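Cell 2 notebook, Ekesum site
May 29, 2018

Carrying on from the last entry. The right arm's zero offset has been rewritten and the old value is struck out in the table at the back of the book. If you restore a backup, restore the new one.

Purpose of this block of work: find out what the sorting bench looks like as a job once the arms do the picking. Asell wants a recommendation for the returns line by the end of June. The returns line takes mixed household and toy goods out of open totes, and at present each person on it picks, looks, decides and places. With the arms in, picking and placing go to the machine, and looking and deciding stay with the operator. We have been writing this down as a saving in handling time. I think that is the wrong column to put it in, see below.

Software is Ula, current branch, no local patches. Grasp planner at default except for the approach height, raised 5 mm after the fingertips touched down on the bench last week. White top retained.

Setup as run:
- both arms powered, teach speed only
- textured fingertips on, flat pads in the spares drawer apart from the one already fitted
- black cloth and green cloth at the bench edge
- soft goods and hard goods mixed, no sorting beforehand

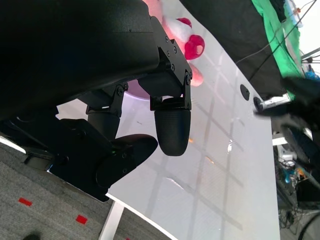
Posted by the cell 2 bench, Ekwueme Handling Systems
Filed under: returns line, operator tasks

Soft goods first. The plush is the worst item on the bench for the planner and the easiest for a person. The planner wants an edge and a plush does not offer one. It picks a grasp on the widest part, closes, and the fabric gives until the force limit is reached, which the log then reports as a good grasp. Whether the toy comes up with the hand is a separate matter. Log code for this is 9. Code 9 needs to be split into two codes before anyone reads a success rate off this bench. Until then please do not quote one.

Gloss on the table top. The overhead grid reflects in it and at some angles the depth map has holes along the lines. Tried the blinds closed, small improvement only. A matte sheet would fix it, but the benches on the returns line are the same white top, so a sheet here would be testing a bench we do not have. Left as is.

Debris. There are specks on the top that do not bother the arms. They do bother the segmentation when they are colored. Wipe-down goes on the start-of-shift list. Note that this is a new task for the operator that the manual line does not have. A person picking by hand ignores specks.

List of new operator tasks so far:
- wipe-down at start of shift
- clear a held item when the arm stops and asks
- confirm class when the camera is unsure
- swap fingertips when the texture wears
- keep sleeves and lanyards out of the shared zone

Tasks that go away:
- reaching into the tote
- carrying to the chute

The second list is shorter but it holds nearly all of the shoulder and back complaints. That is a real gain and it should be said plainly in the recommendation. The first list is interruptions. On the trial shift the operators called the interruptions the tiring part. On the manual line you set your own pace. Here the arm stops and waits for you, and a row of amber lamps is a kind of pressure even if no target is attached to it.

Hard goods, second session.

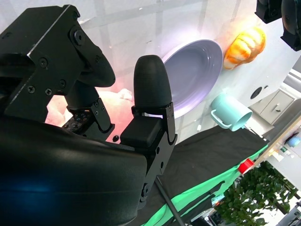
Right hand over the hard goods: bowl, bread roll, mug on its side.

The bowl is shallow and wide. Rim grasp with one finger inside works in simulation. On the bench the approach is tight because the finger bracket wants to be where the rim is. Raising the wrist helps the bracket and hurts the angle. Going with a tilt for now, parameter saved as tilt_b.

Mug on its side: planner offers the handle and the mouth. Handle rejected in the settings. A handle grasp swings the mug and we cannot place it the right way up at the chute. Mouth grasp depends on which way it faces. When it faces the bench edge there is not much room for the hand, and the cloth confuses the height estimate. An operator turns the mug by hand and moves on. If we let them do this it becomes a sixth line on the list above. If we do not, the arm retries until timeout.

My view is that we let them, and that the stop is logged as an assist, with no fault against the cell or the person. The current report puts every stop in one column with the operator number next to it. The people on the line will read that as a score. I would take the operator number out of the report altogether.

Staffing. The draft plan has one operator to 2 cells. On the stop pattern so far, calls from both cells will overlap, and one cell will sit waiting while the other is cleared. The plan treats this as slack. I would keep one to one for the first month and look again with proper numbers.

Fingertip life: supplier sheet for the textured tips says to inspect at 2000 cycles. Cycle counter was reset with the zero offset, so the count on the right arm is wrong. Take it from the old log and add.

Open:
- split code 9
- cable behind the left arm needs another tie
- ask Asell whether the chute height is fixed
- training sheet for the assist button, one page, with the line operators checking the wording
- matte sheet question, park it

Next session is both arms at once with the tote in place. Check tilt_b is loaded before homing.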